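Wurnden 25 restoration, price check

drorkside_dan
Found a Wurnden 25 at an estate sale in November. Serial number 213, original keyboard, no monitor. A dealer offered me 1,000 for it. Fair?

achip77
Too low. One sold at the Petchrat auction for 2,754, and that one had a replaced keyboard.

Slamet Khoo
That auction lot came with the boxed manuals and a letter from Atex, who made the boards. Take those away and 1,000 is a decent offer. Does yours boot?

drorkside_dan
Haven't powered it on. The capacitors are original as far as I know.

achip77
Don't plug it in until somebody has tested the power supply. And I still say the low serial matters more than the paperwork.

Slamet Khoo
Disagree. They didn't number them in order. Buppha Rojanasak went through this in her article on the early machines.

n_thongsuk
I'd leave the caps alone if you plan to sell.
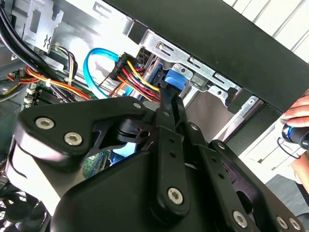 Collectors want the original parts even when they're dead. Take clear photos of both sides of the board and let the buyer decide.

achip77
Fine for a museum. I'd want one that runs.

drorkside_dan
Thanks all. I turned the dealer down for now. Will post board photos once I find the right screwdriver.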